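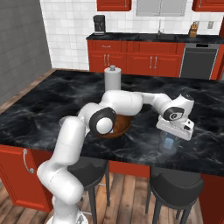 Norma de distancia mínima sobre vidrio en simulación: ¿la dejamos en la guía?

Foro > Manipulación > Buenas prácticas

mrivas_sim
Abro hilo porque en la revisión de abril de la guía interna hay que cerrar el apartado de objetos transparentes. La propuesta dice que, antes de cerrar la pinza sobre un vaso, el brazo tiene que pararse en una pose previa vertical, con la pinza hacia abajo, y que esa pose se guarda como punto de control. Subo una captura de la cocina de la isla de mármol, con la pinza encima del vaso. Tengo 179 episodios grabados así y quiero saber si valen o los repito.

tolva9
Para mí valen. La pose previa está bien. Lo que yo miraría es el codo: pasa por encima del cuenco de madera y tapa parte de él desde esa cámara. La guía pide que los objetos de la tarea se vean enteros en al menos una vista.

mrivas_sim
El cuenco no es objeto de la tarea en estos episodios. Es distractor.

tolva9
Entonces ponlo en la ficha. Si no consta como distractor, quien revise lo va a marcar como fallo.

Agnes Gunn
Yo no los daría por buenos todavía. El vaso también queda medio tapado por la carcasa de la pinza. Desde ese ángulo no se puede comprobar la separación entre los dedos y el borde, y esa separación es lo que queremos normalizar. Hace falta una segunda vista, aunque sea fija y de baja resolución.

karst_op
En desacuerdo con Agnes. En simulación la separación se lee del estado, no de la imagen. Exigir otra cámara duplica el disco para nada. En Pumevham llevamos 3,465 episodios con una sola vista externa y la distancia sacada del registro.

Agnes Gunn
El registro te da la distancia a la malla de colisión, y en los vasos la malla suele ser más gruesa que lo que se dibuja. En Skover tuvimos que descartar 201 episodios por eso. El número salía correcto y en el render los dedos flotaban fuera del vidrio.

karst_op
Eso se arregla revisando la malla una vez por objeto. No hace falta una regla de cámara para todos.

Agnes Gunn
De acuerdo si la revisión de malla es obligatoria y queda firmada. Hoy es opcional.

pilar.dz
Dos cosas de redacción, que luego el texto lo leen los nuevos:
- "Vertical" hay que definirlo. Propongo desviación máxima de 9 grados respecto a la normal de la encimera.
- "Punto de control" se usa en el apartado 2 para otra cosa. Yo pondría "pose de aproximación".

Y una pregunta: ¿el rollo de papel cuenta como obstáculo? Está de pie detrás del brazo y en la guía solo se habla de los objetos que hay entre la base y el objetivo.

tolva9
Debería contar todo lo que esté sobre la encimera. En la plantilla de Ertürk va así y no da problemas. Los taburetes y lo que queda fuera de la isla, no.

mrivas_sim
Los taburetes los dejaría fuera mientras la base no se mueva. Si alguien cambia la base de sitio, que vuelva a pasar la comprobación de colisiones completa.

karst_op
+1 a lo de los 9 grados. A lo del rollo, me parece excesivo declarar cada cosa a mano. Que lo exporte el simulador.

pilar.dz
El exportador de Darken saca la lista de objetos, pero sin el papel que tiene cada uno. Distractor u obstáculo hay que escribirlo igualmente.

mrivas_sim
Recojo lo que hay para el borrador:
1. Pose de aproximación con desviación máxima de 9 grados.
2. Revisión de malla obligatoria y firmada para cada objeto transparente. La segunda cámara queda como recomendada.
3. Todo lo que esté sobre la encimera se declara con su papel.
Los 179 los dejo en pendiente hasta revisar la malla del vaso.

Agnes Gunn
Con el punto 2 así no lo bloqueo, pero quiero que conste que prefiero la segunda vista obligatoria.

karst_op
Consta. ¿Quién firma las mallas?

mrivas_sim
De momento quien sube el objeto. Si alguien prefiere que sea otra persona, que lo diga antes de que pase el borrador.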